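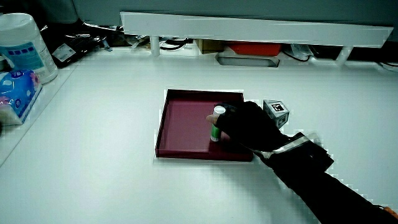

Progress Report: Tabletop Handling Project
Submitted to the Khaemba Fund by Braltley
Reporting period: second quarter of the grant

1. Purpose of this report

This report covers the demonstration day held for the Fund and invited partners at the Braltley workshop in January, together with the state of the work at that point. It should be read with the budget statement sent separately by Gisela Bustos. The next written report is due at the end of the third quarter.

2. Background

The grant supports the development of a handling system for small household and pharmacy goods, intended for packing counters where items arrive in mixed order. The work rests on recordings of people doing the task by hand, which are then used to train the arm. The target set in the grant agreement is 2,000 accepted recordings by the close of the project.

3. The demonstration day

The visit took place on a Friday and began at 9:30 a.m. There were 14 guests, including Dennis Minja for the Fund and a delegation from Traltance, which has expressed interest in a trial at its own packing site. Njoroge Nyanda opened the session with a short account of the project. Mwajuma Magesa then led the practical part.

Guests were first shown how a recording is made. The operator wears a glove and a forearm unit on the working arm and handles goods at a shallow maroon tray on a white table. A small cube printed with a square marker stands beside the tray as a position reference. The goods used at this station are ordinary ones, such as a small bottle with a white cap and a green label. Guests were invited to try the glove, and several did so. Their recordings were kept apart from the project set and have been deleted.

The second part was a run of the arm under Tillex, the control software written for the project. The arm completed its bottle sequence on each of 3 attempts. A further sequence with soft packets was stopped by the operator when a packet slipped during the lift. Ms. Magesa explained the cause to the guests and the run was not repeated — the schedule did not allow for it.

4. Comments from guests

The Traltance delegation asked how the system would handle bottles with damaged or missing labels. This has not been tested. It has been added to the work plan for the next quarter.

Mr. Minja asked that future reports state accepted and rejected recordings separately. Section 5 follows this request. He also noted that the talk before the practical part ran long, and the team agrees.

5. Progress against plan

Accepted recordings at the end of the period stood at 500. The rejected recordings are being reviewed by Lilian Lukumay, and a full breakdown by cause will be attached to the next report. Recording is behind the pace set out in the grant agreement, mainly owing to the late delivery of the second glove. That glove is now in use and two operators can work in parallel.

6. Next steps

Work on soft packets will continue, with changes to the grip force settings in Tillex. Trials with unlabeled and damaged bottles will begin once those changes are in place. A site visit to Traltance is being arranged by Ms. Lukumay, and the Fund will be informed of the date.

The team requests the Fund's approval to move the unspent travel allowance to operator hours, as set out in the budget statement.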